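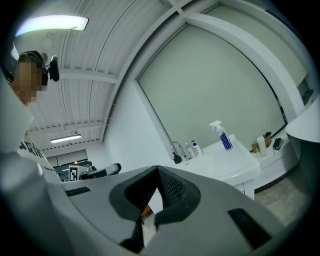
According to the Clerstead guide to local crafts, a whetstone is worth nothing until its owner has learned to keep it flat, and most entries on the subject begin with that warning. A whetstone, or sharpening stone, is a block of abrasive material used to put an edge on knives, chisels and other cutting tools.

Types

Natural stones are cut from quarried rock such as novaculite, slate or fine sandstone. The quarry at Donnelly supplied stones to towns up to 157 miles away before it closed. Synthetic stones are made by bonding abrasive grains — usually aluminum oxide or silicon carbide — and have a more even texture.

Grit

Grit numbers describe the size of the grains. A coarse stone of 275 grit removes metal quickly and is used for chipped blades. A stone of 2000 grit leaves a smooth edge suited to kitchen work. Grading systems differ from country to country, so the same number may not mean the same thing on two stones.

Use

Some stones are used with water and others with light oil. A stone that has taken up oil is seldom suitable for water afterward. The blade is held at a steady angle and drawn across the surface, first on one side and then on the other.

See also: Honing steel; Strop; Clerstead Tool Fair (held each September)

Last edited 2023-11-29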